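4.2 Perception and contact handling for gear placement

The gear task is the hardest of the set for our software stack, mainly for reasons of perception. Metal parts on a bright disc return highlights that move when the camera moves, and a tooth edge seen one moment may be lost the next. The planner in Gredent therefore never relies on a single estimate. It keeps a short buffer of part poses, drops those whose outline score falls under a fixed limit, and passes the median to the controller.
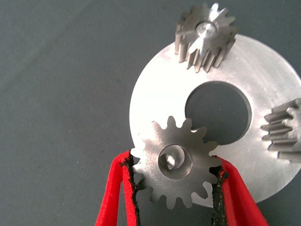

Figure 4. Gear held between the two red fingers, from the wrist camera.

Once a part is held, the problem changes. The fingers hide some of the teeth, so the outline used for the first estimate is no longer complete. Gredent switches to a second model that fits only the bore and the visible part of the tooth ring. The fit runs at 18 Hz, well below the 100 Hz of the arm controller, and the gap is filled by forward kinematics under the assumption that the part does not slip. A jump of the fitted center between two fits is treated as slip. The planner then stops the downward motion, backs off along the tool axis and asks for a new estimate.

Rotation about the gear axis is handled separately. The tooth pattern repeats, so the fit cannot tell one tooth from the next, and for placement it does not need to. We reduce the angle to one tooth pitch before planning. In our first version (Rultside) we left the full angle in the state, and the planner spent almost 80 percent of its time on wrist turns that had no effect on the result.

Motions for the two arms are planned together in one joint space, with a shared collision check against the cables. Cables are modeled as swept tubes with a fixed margin. This is crude, but it kept planning time under 60 ms in the Pirnton test set, and a finer model did not change which plans were accepted.
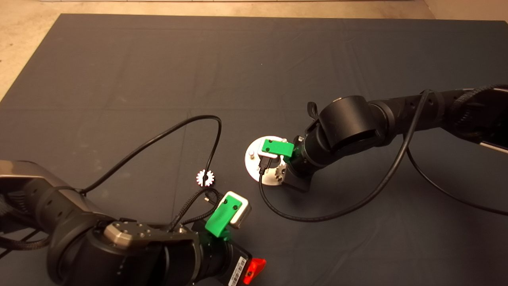
Why not plan each arm alone and resolve conflicts at run time?

We tried this in the Taşdemir branch of the code. Each arm would stop and wait for the other near the center of the work area, and the wait rules grew with every new part. Joint planning costs more per call but needs no such rules, and a failed plan is reported before either arm moves.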